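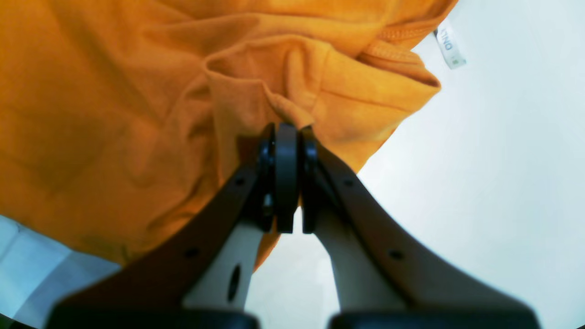
# Chapter 2: Used Goods and What They Are Worth

Take a garment out of a shop, carry it across the road, and try to sell it to the next person you meet. It has never been worn. The receipt is in the bag. You will be offered half of what you paid, and you will be lucky to get that, and the person making the offer will look at you as if you had lifted it from a washing line.

Economists have a word for this, depreciation, and it makes the whole business sound orderly. Machines depreciate. Vans depreciate. An accountant can draw you the line. Clothing refuses to follow it, and so this chapter uses clothing for most of its cases. Readers who would prefer vans are referred to Chapter 5, where there are plenty.

## 2.1 The drop at the door

The first fall in price happens at the shop door and has very little to do with wear. A buyer who meets you on the pavement has to ask why you are selling. The answer may be innocent: wrong size, wrong colour, a change of heart. It may also be a seam that gives way in the first wash. You know which it is, and the buyer doesn't, so the buyer offers a price that would be fair if the news were bad.

Economists call this hidden information. Market traders in Gadisgate, the port town we shall visit several times in this book, call it "the sniff", after what customers do to the goods.

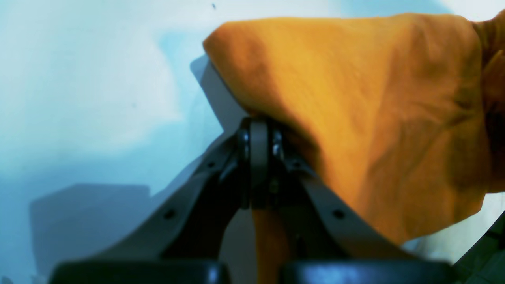

One trader there objected to an early draft of this section, saying that we had made buyers sound far too clever: most of them offer half because their mother offered half, and if you put the price up they offer half of that. The point is fair and we return to it in section 2.4, under habit. It doesn't do away with hidden information, though it does suggest that people can behave as the theory predicts without having troubled to think about it.

## 2.2 The long flat stretch

After the drop at the door, something odd happens, in that nothing much does. A plain cotton top that has been worn twice and one that has been worn all winter sell for nearly the same money. Gadisgate stalls put them on the same rail. The buyer has already decided that the thing is used, and used turns out to be a large country with few internal borders.

Table 2.1, at the end of the chapter, gives prices from the Callus survey, a record of over 1,000 sales collected in the town one February. The middle price for a used top was 40 pence in the pound against the new price. Among tops described by the seller as "hardly worn", it was 51. You may decide for yourself whether the extra 11 pence was paid for the condition or for the description. The survey can't tell you, and its authors were good enough to say so.
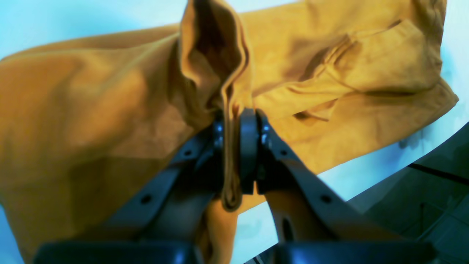 The flat stretch matters to the seller's timing. If the price barely moves between the first month and the second year, there is no reward for selling early, and so people don't. They keep the thing in a drawer and call it a spare. A good part of any country's clothing is held in this way, earning nothing, and it appears in none of the usual measures of wealth.

## 2.3 When the maker joins in

Sellers of new goods have mixed feelings about all this. Every used top sold is perhaps a new one unsold. Then again, a customer who knows she can sell a thing later may pay more for it today. The clothing firm Grikico tried both views in turn. For years it ignored the used trade. Then it began buying back its own Mạc range, checking each piece and selling it again with a printed guarantee.

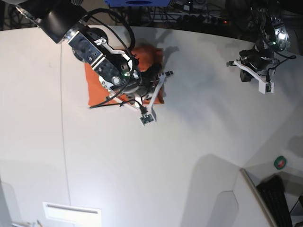 The guarantee did most of the work. Checking costs money, but it moves the hidden information out of the seller's head and on to a card, and buyers will pay for the card. Grikico's used prices rose within a season. So did the number of people bringing in garments made by somebody else entirely, with the labels changed, a problem we take up in section 2.5.

**Before reading on**, find two things you own that you would not sell for their shop price. Write down why. Keep the answers somewhere safe, as you will be asked to be embarrassed by them at the end of the chapter.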